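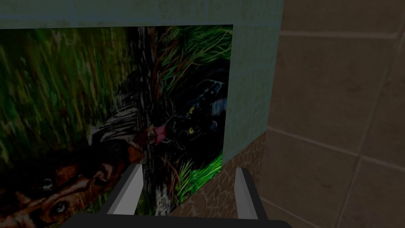

Fig. 4. Large printed panel, mounted flat on a pale teal tiled wall.

4. Hanging the panel on tile

Now for the fun part! Your Otmont panel is printed, rested and ready to go up, and a big picture really does change a tiled room. Set aside an afternoon and ask someone to help with the lifting.

You will need the Pluken rail set, a spirit level, a pencil, masking tape, a tile bit and a drill with the hammer action switched off.

1. Lay the panel face down on a clean blanket and peel the film from the back. Leave the film on the front for now.

2. Measure up from the floor and mark the height of the top rail with tape. We like 1000 mm to the bottom edge of the panel in a hallway, but go higher behind a bench or a bath.

3. Hold the rail to the tape, level it, and mark the holes. They are 52 mm apart, and you can skip every other one on a panel under 40 inches wide.

CAUTION: Check for pipes and cables before you drill. Wear eye protection – tile chips fly.

4. Drill slowly through the glaze with light pressure. Once you are through the tile, switch to the masonry bit and go to a depth of 39 mm.

5. Vacuum out the dust, push in the plugs and screw the rail down until it is snug. Stop there! Overtightening cracks tiles.

6. Lift the panel with a person at each end, tilt the top toward the wall and lower it onto the rail. You should feel it drop into the groove.

7. Press the lower corners onto the Murthy pads, then peel off the front film from one corner in a single long pull (very satisfying).

NOTE: Grout lines are often a little off. Trust your level, even if the joints disagree.

NOTE: For rooms with a shower, run clear sealant along the top and both sides. Leave the bottom edge open so moisture can drain.

To clean the print, use a soft cloth and plain water. Glass sprays with ammonia will dull the colors over time.

Spare rails and pads can be ordered from Jominen with the part numbers in section 7.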